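Magazine | Features | On the Water

Tags: Boating, Safety, First Person

Most of what I know about cold water I learned from falling into it. I was 26, it was October, and I stepped off a dock at Mendale with a coil of rope over one shoulder, fully expecting the boat to be where I had left it. The boat had drifted out a couple of feet. I went in up to my hat.

I remember the gasp best. You can't stop it, you can't talk yourself out of it, and if your mouth happens to be under when it comes, well, that's how people drown within arm's reach of a ladder. I got lucky (mine came on the way back up) and I've been a bit of a bore about life jackets ever since.

So when the harbor at Wurkier put on a free evening class in small-boat safety this fall, I signed up before I'd finished reading the flyer. I figured I'd coast through it. I did not coast through it!

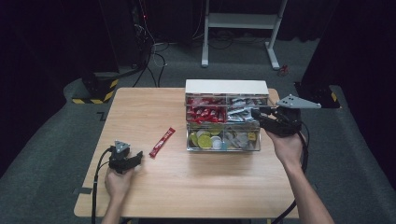
Snack bars and foil packets in a clear organizer.

The first hour was all radio. I've had a handheld on my boat for years and I'd been using it wrong the whole time – mumbling, mostly, and giving my position last, after a long story about the engine. Position goes first. If the battery dies after one sentence, that's the sentence you want somebody to have heard. We practiced until I could say where I was, what was wrong and how many people were on board without taking a breath in between, and I still said it in the shower for a week.

Then came the jackets. We'd each been told to bring our own, and mine was an inflatable I'd bought at Verhoeven, the chandlery out by the Cernden bridge. I had worn it for five seasons and never once opened it up. The little gas cylinder was so loose I could turn it with two fingers. I'd been walking around out there in a very expensive scarf.
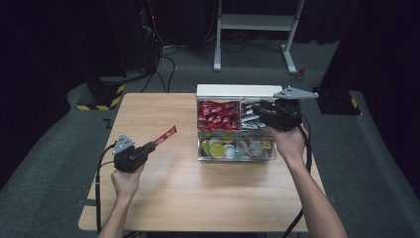 A red snack stick over the wooden tabletop.

I don't want to make it sound grim, though, as it was a really fun couple of hours. There was a lot of laughing, and a long argument about dogs on paddleboards that went on out into the parking lot and, for all I know, is still going. But I drove home thinking about that cylinder. Wurkier harbor has 900 moorings, and I'd bet plenty of the boats on them have a jacket aboard just like mine, folded in a locker, looking perfectly fine.

The next morning I took everything off my boat and laid it out on the driveway. Two flares were out of date. The throw line had a knot in it the size of a grapefruit. The bailer was gone, and I have a feeling it's in the garden with a geranium in it.

It's all sorted now, and the new cylinder is in hand-tight, plus a little. The class runs again on 24th October, same room, still free. Bring your own jacket, and open it up before you leave the house – you'll want to get the embarrassment over with in private.

Home | Latest | Boats | Coast | Letters | Subscribe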